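Okay, gripper fault thread, because this one ate most of my September and I loved nearly every minute of it. 1/14
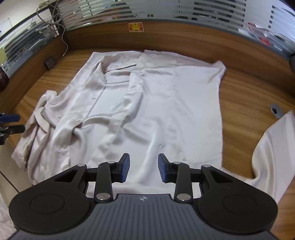
We're teaching a folding policy to handle dress shirts at Lonlow. Long sleeves, buttons, collar, the works. Two grippers, one for each side of the shirt. T-shirts went so well in winter that I got cocky and told everyone shirts would take a couple of weeks. 2/14

So the fault. Left gripper closes on the fabric, lifts, and then lets go early. No error, no alarm. The log says closed. The shirt says otherwise. 3/14

It was maddeningly rare too. I'd sit through a whole morning of perfect picks, stand up to make a tea, and come back to a sleeve in a heap. 4/14

First guess was the finger pads. Blue textured ones, and everybody loves blaming pads. Cleaned them, swapped left for right, put a fresh set on. Same drop, same side. Pads, I apologise. 5/14

Second guess was the shirts. White fabric on a wooden desk is a rotten time for depth estimates and I was so ready for it to be that! Tried a coloured one. Dropped it just as happily. 6/14

Then a colleague asked if I'd plotted drops against cycles since power-on. I had not. Friends, plot your drops against cycles since power-on. 7/14

Nothing before 1,000 cycles. Nothing at all before 2,000 either. Then the first drop of every single run landed at cycle 2,058 or a little after. I made a noise they heard down the hall. 8/14

Turns out the Wiseo driver we use keeps a running offset for jaw position and tops it up a smidge on each close. Tiny rounding error, always the same direction. Give it long enough and "closed" means "closed, with a gap the thickness of a shirt cuff". 9/14

And the right gripper was fine as it was on an older build of the same driver. Same hardware, different version, my fault entirely. I'd updated one to test something and wandered off. Labelling my gear properly from now on - colour-coded tape and everything. 10/14

The bit I want to be serious about. The pinch limit reads that same offset. So while the jaws were drifting open, the force cutoff was drifting with them, and we reach in to straighten shirts between runs. No one got nipped, but I'd been trusting a number that was quietly wandering. 11/14

What we've changed: jaws re-home every 1,000 cycles, the force cutoff now reads motor current directly, and hands stay out until the drive is disabled. Paused is no longer good enough. I wrote that one on the whiteboard in capitals. 12/14

Sent the whole lot to the Karpenko folks who maintain our fork of the driver, and they had a patch up by the time I'd finished lunch. Absolute legends. If you're on Skirano with the stock config, check your version before your next long run, you've probably got the same offset code. 13/14

Anyway the overnight run finished at 6 this morning with no drops on either side. Collars are still a disaster, they come out looking like a used serviette, but that's a vision problem and I get to start on it after breakfast. Plots to come once I've fixed the axis labels. 14/14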